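**Grimel to release kitchen puzzle game Pelten in December**

KURKMONT - Independent game studio Grimel announced today that Pelten, its second full-length title, will be released for home consoles and personal computers in December. The game will be sold as a download at launch, with a boxed edition to follow in the new year through the distributor Urquijo.

Pelten places the player in charge of a family restaurant over the course of a single winter. Each of its 204 stages is built on one order, which must be prepared with the tools and ingredients at hand before the dining room closes. Stages may be attempted alone or with a second player, on the same screen or online, and the full story is open to both modes from the start.

"We set out to make a game that a parent and a child could finish together," said Vega Nieto, creative director of Grimel. "The early stages are gentle. The later ones ask for real planning, and we expect that some households will argue over them."

The studio confirmed that the console versions will run at 60 frames per second in both handheld and docked play. Text will be available in five languages at launch. Progress may be carried between versions by means of a free Grimel account, although an account is not required to play.

A demo covering the opening chapter will be offered ahead of release and will contain up to 2 hours of play. Saved games from the demo will transfer to the full version - including any recipes the player has unlocked.
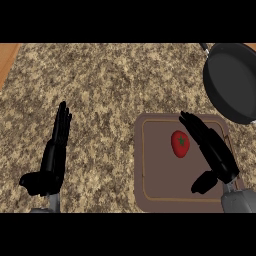 *Reading time: 2 minutes*

Urquijo will handle the boxed edition in all regions where the download is sold. Each copy will include a printed recipe booklet and a code for the original soundtrack. Pricing for both editions will be announced when advance orders open.

"Our partners at retail have asked for more games of this kind," said Ignacio Esteban, head of publishing at Urquijo. "Pelten is a strong addition to our list for the coming year."

Members of the press may request review copies through the Grimel media office in Kurkmont. Requests received before 5 p.m. local time will be answered on the same working day.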